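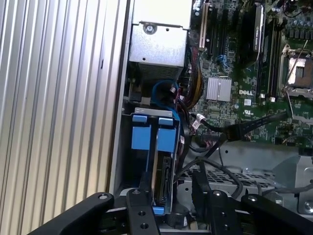 Ticket 233
Subject: Junura oven, roast chicken setting stops short of temperature
Opened by: Vesna Vukadinović
Handled by: Jahangir Navaratnam
Status: Open, waiting on customer

Vesna Vukadinović, Sunday, 4:40 pm
I own a Junura countertop oven and I use the Roast Chicken program with the plug-in probe. It tells me the bird is finished when it plainly isn't. Today it beeped with the display reading 77. I cut between the leg and the body and the meat near the bone was pink and rubbery. My own thermometer, pushed into the same thigh, said 63. I run in Celsius, in case that matters. The manual says the program "adapts to any poultry." I have my doubts.

Jahangir Navaratnam, 5:15 pm
Sorry about dinner. Before we look at the probe, please check three things.
1. The tip should be in the thickest part of the thigh and not touching bone.
2. The bird should be fully thawed.
3. The rack should be in the lower slot.
Please also tell us the weight of the chicken and whether it was stuffed.

Vesna Vukadinović, 5:32 pm
Lower slot, yes. Not stuffed, apart from half a lemon. It was a fresh chicken from Bayram, never frozen, a bit under 2 kilos. As for bone, I've been roasting chickens since before ovens had opinions, and I know where a thigh bone is. I moved the probe twice and got 77 and then 76. My thermometer kept saying low 60s.

We finished it the old way, foil over the breast, 25 more minutes at 190. It came out fine. So the oven can heat. It just can't tell when to stop.

Jahangir Navaratnam, 5:50 pm
Thank you, that narrows it down. Could you do an ice water test? Fill a tall glass with ice, top it up with cold water, stir, wait 3 minutes, then put the probe in without touching the glass. It should read 0, give or take one degree. Do the same with your own thermometer.

Vesna Vukadinović, 6:25 pm
Mine: 0. Yours: 6.
Then I boiled a pan of water, which you didn't ask for. Mine: 99. Yours: 112. I'm not a scientist but I don't believe water does that in my kitchen.

Jahangir Navaratnam, 6:41 pm
Agreed, and the gap gets wider as it heats up, which fits what you saw in the chicken. The usual suggestion at this point is to clean the plug and the socket with a dry cloth, then run Settings > Probe > Reset. Would you try that and repeat the boiling test?

Vesna Vukadinović, 7:20 pm
Cloth, reset, boiling water. 111. I'd call that a waste of a pan of water.

Also, somebody on your help page, Fathima Nanayakkara, says she fixed hers by switching from a dry salt rub to a wet brine. I fail to see how salting a chicken repairs a thermometer. If that is official advice, please take it down.

Jahangir Navaratnam, 7:38 pm
It's a customer comment and we don't stand behind it. A brine may give you juicier meat if the bird goes a bit too long, but it won't change a bad reading.
I'm passing this to Fathima Amarasinghe, who looks after probes. Until she replies, please use the manual Roast setting with your own thermometer and leave the probe unplugged. Take the thigh to at least 74, checked in two places.

Fathima Amarasinghe, Monday, 9:05 am
Hello Vesna. Your numbers point to the probe itself, but a fault in the socket would look the same from your side. I'd like to send a replacement probe and have you repeat both water tests. If the new one reads high too, we take the oven back.
Can you confirm your delivery address, and read me the letters stamped on the probe handle?

Vesna Vukadinović, 9:48 am
Address is the same as on the order. The letters have worn off, which doesn't fill me with confidence after one winter of chickens. Send it. I'll do the ice and the boiling water before it goes anywhere near meat, and I'll write down both numbers.

Fathima Amarasinghe, 10:10 am
Probe ordered. Ticket stays open until we have your readings.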